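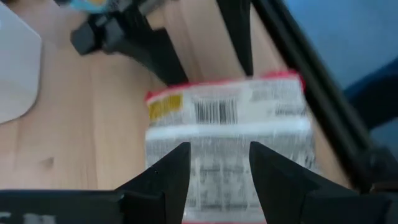

**Puspita Chin**, pantry columnist, Noltville

Hello, everyone! I'm so glad to be talking about noodle broth, my favourite thing on earth.

- Start with the smell – kombu in cold water, left overnight. Ask who's tried it.
- Then colour and flavour. Char the onion until it's properly black on one side (don't be shy!).
- Packet noodles are welcome here. I've eaten them in every share house I ever lived in and I still love them.

PAUSE for the tasting cups.
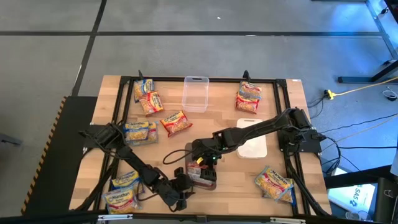 *Part 2 by Puspita Chin, with Gonzalo Tejada*

Gonzalo takes over for toppings. He'll do the soft egg first, then the chilli oil from Donnelly, which is glorious on anything.

- Salt goes in last, a pinch at a time.
- Mention the October supper at Gronholm – 9 courses, all soup!
- Questions, then recipe cards by the door.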